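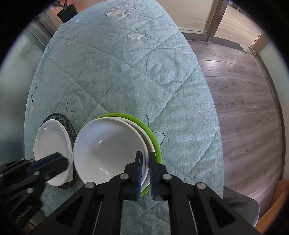
Glaze crazing on stoneware plates – is it the dishwasher or the water?

Asked in: Kitchen and Household > Crockery
24 January 2004

We moved to Farholm in the autumn and are now on hard water for the first time. Since then several of our stoneware side plates have developed a network of fine lines in the glaze. The lines can't be felt with a fingernail. They show brown on the pale plates after tea or gravy and do not wash out. The dinner plates, bought at the same time from the same shop, are unaffected.

The dishwasher is a second-hand Uvel, run at 65 degrees with ordinary tablets. The salt reservoir was empty when we got it and I have filled it since. The side plates are also used for reheating in the oven, the dinner plates hardly ever.

Questions: is hard water capable of doing this, are the plates still safe to eat from, and is there any way of reversing it? I have found contradictory advice on all three.

Špela Stojanovska

3 replies

Reply 1 – marked as helpful by 4 readers

What you describe is crazing. It is a fault of fit between glaze and body. On cooling from the kiln, both shrink; if the glaze shrinks more than the clay under it, it is left in tension and will sooner or later crack in a fine net. Water hardness does not enter into it. Hard water leaves a film of scale on top of the glaze, dull and whitish, and that comes off with vinegar. Lines within the glaze that take up colour are cracks.

There are two sorts. Immediate crazing appears within hours or days of firing, and the plates would normally be rejected at the works. Delayed crazing can take years. The body of the plate, if it is at all porous, takes in moisture through the unglazed foot ring and swells very slightly. The swelling stretches the glaze until it gives way. Dishwashers speed this up, as the plate sits in hot water and steam for a long time. Repeated heating in the oven and cooling on a cold worktop adds thermal shock, and I would put most of the blame there, given that your dinner plates have been through the same machine and come out sound.

You can check how porous the body is with kitchen scales, provided they are accurate to a gram. Dry a plate in a low oven for two hours, let it cool inside, and weigh it. Stand it in a bucket of water overnight, wipe it and weigh it again. One of mine went from 933 g to 951 g, which is just under two per cent and too much for something sold as stoneware. A well-fired piece should take up very little.

As to safety: for dry food, toast and so on, I would carry on. For wet food left standing, or anything with raw meat juice, I would not use them, as the cracks hold residue that washing does not reach. If the glaze starts to flake, throw the plate out. If the plates are old or of unknown origin, have the glaze tested for lead before using them for food at all.

It can't be reversed at home. Refiring is possible in principle but the cracks tend to return on cooling, the fit being the same as before. The brown can be lightened by soaking in peroxide (the weak sort from the chemist) for a few days, followed by a long rinse. Do not use household bleach. It gets into the body and is very difficult to remove, and it can leave salts that push the glaze off as they dry.

Reply 2

Had this with a set of Pettigrew, all the small ones went. Took them back and the shop swapped them without an argument, so try that first if you have the receipt. Ours never went in the oven by the way so I'm not sure about that part.

Reply 3

Agree with the first reply, with one correction – the water can matter indirectly. If the softener salt was empty the machine may have been scaled up and the heater running longer than it should, so a longer hot cycle. Check the hardness setting as well as the salt. On my Vornstead it is a small dial under the salt cap and it was set to the lowest figure when it arrived.

Also stack them properly dry. The foot ring is the part that holds the water and it is the last bit to dry in the rack. I turn mine over for an hour before they go in the cupboard.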